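SOFTWARE CORNER

Two-arm cell: new planner is in, old one is gone by the end of February

Quick one this time, Mahtab wants copy by 4 p.m. and I still have a run going.

If you've pulled main since last newsletter you already have the new two-arm planner. If your scripts started throwing "no shared timeline" errors, that's why. Sorry. Should have put a louder note in the changelog. Fix is at the bottom.

Background for people who weren't in the room. Until now each arm had its own planner and they took turns. Left plans, left moves, left parks. Right plans, right moves. A lock file decided whose turn it was (yes, an actual file on disk, written by me, in a hurry, long ago). Fine for pick and place on opposite halves of the table. Useless for anything in the middle. Handovers took forever and anything where both grippers had to hold one part was off the menu completely.

New one is called Lesine. Plans both arms as one system. One timeline, one collision check, one trajectory with all the joints in it. If the left arm has to slow down, the right arm slows down with it, same moment, same ratio. That last bit sounds minor and it was most of the work.

What it does at plan time:

Takes both goals at once. You can still give it a single goal and tell the other arm to hold still, but you have to say so. No more implied parking.

Checks arm against arm on every segment, not only at the endpoints. The old code checked endpoints plus a few in between and we got away with it becuase the arms were never close.

Treats the cables as fat. More on that below.

Gives up after 2 seconds and tells you which link pair was the problem. Please read that message before you come find me. It's usually right.

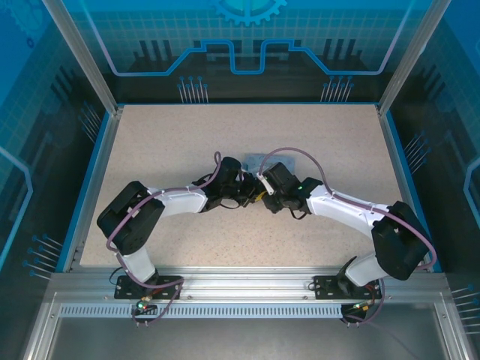
The close-in stuff is where I spent most of this month. Gripper tip to gripper tip, the collision margin that keeps you safe everywhere else makes the goal impossible, the planner just says no. So margins are now per pair. Fingers against fingers is 2 millimeters. Wrist against wrist stays at 40. Everything else stays at 60, and please leave it there. I know it feels like a lot. Upper links swing wider than you think when the wrists come together, and I'd like the elbows to stay boring.

Cables. The old model pretended there weren't any. Lesine puts a chain of capsules over each arm from base to wrist, and makes the part near the wrist extra tall since that's where the slack stands up. It isn't a cable simulation, don't let anyone tell you it is. It's a keep-out volume that moves with the arm. It rejects some poses that would be perfectly OK in real life. I'll take that over a snag. If somebody wants to do it properly, there's a ticket, it's unassigned, it has been unassigned a long time.

Calibration. This one bit us. Planning both arms together means the transform between the two bases has to be right, and ours was not. It came from the CAD drawing. When arms never meet you don't notice. When fingertips are supposed to line up you notice right away. Mehrangiz Hashemi wrote a touch-off routine: the arms go to a list of matching poses, you nudge one by hand controls till the tips agree, it solves for the base offset and writes it to the config. She also made it refuse to save if the leftover error is too big, which I grumbled about and then it caught me twice in one afternoon.

Run it after anybody unbolts anything. Run it after anybody says they didn't unbolt anything.

Perception side, short version. Kadlow (the block finder, for new folks) still publishes a pose whenever it feels like it, with no idea what the arms are doing. Problem is that when both grippers are over the part, it loses sight of it, or finds half of it and reports a pose that's shifted. See-through parts are worst, edges are faint to begin with and then you put two arms over them. We had the planner chasing that shifted pose on the last bit of approach. Not pretty on the log plots.

So now: Kadlow asks the planner where the arms will be, masks out the pixels the arms and cable capsules will cover, and if too little of the part is left it stops updating and flags the pose as held. Lesine then uses the held pose and won't replan on it. Simple. Goes back to live when the arms clear. You can see the flag in the viewer, the label turns gray.

Known gap: if the part moves while the pose is held, nothing notices until the arms back off. Mahtab Pakzad is looking at using gripper motor current as a cheap "did I touch something" signal. Early. She has plots, go ask her, they're interesting, some of the joints are a lot noisier than I'd have guessed.

Control loop, for those who care. Both arms used to be on separate serial threads, each with its own clock. Drift was small but it was there. Now one thread writes to both, left first then right, same tick, and reads come back the same way. If either read is late the whole tick is marked stale and both arms hold. I had it holding only the late arm at first. Bad idea when they're both gripping the same thing. Changed that the same day.

Numbers, since people always ask. The regression set is 1,152 start and goal pairs, pulled from old logs plus a batch I made nasty on purpose. Old turn-taking planner couldn't attempt the shared-space ones at all so a straight comparison isn't fair and I'm not printing one. Lesine solves most of the set inside the time limit. Nearly all the failures are wrist over wrist with the cable volumes touching, see above, see unassigned ticket. Full table is on the wiki under Palacios, same place as the old benchmarks. Page is ugly, data's good.

Still broken or half done:

Replay tool plays both arms but the scrubber only follows the left one. Drag it backwards and the right arm jumps. Known. Annoying. Next.

Speed scaling slider in the viewer goes to zero and if you leave it on zero the run never ends and never complains. Don't leave it on zero.

Holding a part with both grippers works for straight moves. Rotations are shaky, the two hands fight each other a little and the loop doesn't give in enough. I want a compliance term in there before anybody builds a task on top of it. So please don't build a task on top of it yet. I've seen the branch. You know who you are.

Starnus logs recorded before the switch still open but they have two timelines in them, and the converter lines them up by the first motion it sees on each. Good enough for looking at. Not good enough for training on, re-record if you need it.

What you need to do:

Update, then delete your local planner cache. It won't get rebuilt by itself and the old entries look valid when they aren't.

In your task file, swap the two arm blocks for one "pair" block. The sample in the repo has both a handover and a hold-still version, copy whichever's closer.

Search for any place you call park. Park is gone. Use hold.

Run the touch-off once before your first two-arm motion. Takes less time than a coffee.

First run at quarter speed with a hand on the stop. Every time there's a new task file, including mine, especialy mine.

The old planner stays on its own branch until the end of February and then I'm removing it along with the lock file. If you have something that really can't move over by then, tell me now, with the task name, and we'll sit down with it. "I haven't gotten to it" counts as tell me now.

Cell time: mornings are open, afternoons are mostly Mehrangiz on calibration runs through the end of the month. Sign-up sheet is the same one. If you're only testing plans and don't need the arms to move, use the sim, it runs the same collision code now, capsules and all, and frees up the real thing for folks who need it.

Next issue: compliance, if it works. Replay scrubber if it doesn't.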